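Drawing II: Week 2 handout, light on round things

Notes by Jarmila Holub

Okay, so last week we got through ellipses and everybody survived. This week is shading, and I want you to slow way down. Bring the Vonora sketch pad (the cheap one is fine, please don't buy the fancy one) and pencils from HB to 6B. If you already own a 4H, leave it at home, you'll only scratch the paper with it.

We start with the plain sphere again. Five parts, same as in the reader: highlight, light area, the edge where the light turns away, the shadow itself, and reflected light. Most of you make the reflected light too bright! It lives inside the shadow, so it has to stay darker than anything on the lit side. Squint at it. I say squint 30 times a class and I'll keep saying it.

Then texture. My old teacher, Archana Gautam, used to make us finish the whole form in smooth tone before we were allowed a single dot or bump, and I hated it, and I now make you do the same. Marks go in last, and mostly in the zone between light and dark. In the full light they wash out, in deep shadow they sink.

Homework: one round fruit or vegetable, one lamp, 2 drawings. Turn the lamp for the second one. Hand them in at the Catport room, in the flat drawer, name on the back.

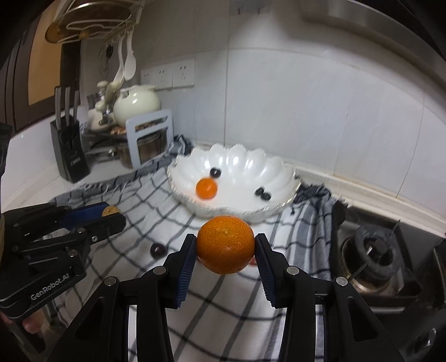 Picking your fruit matters more than you'd think. Apples are shiny and streaky, so you end up fighting the color pattern when you should be looking at the light. Citrus is kinder to beginners — a mandarin orange has that one bright color all over, the dimpled peel gives you something to practice your marks on, and the little stem scar near the top helps you keep track of which way the form is tilted. Draw the scar as an ellipse, please, and check it against last week's page.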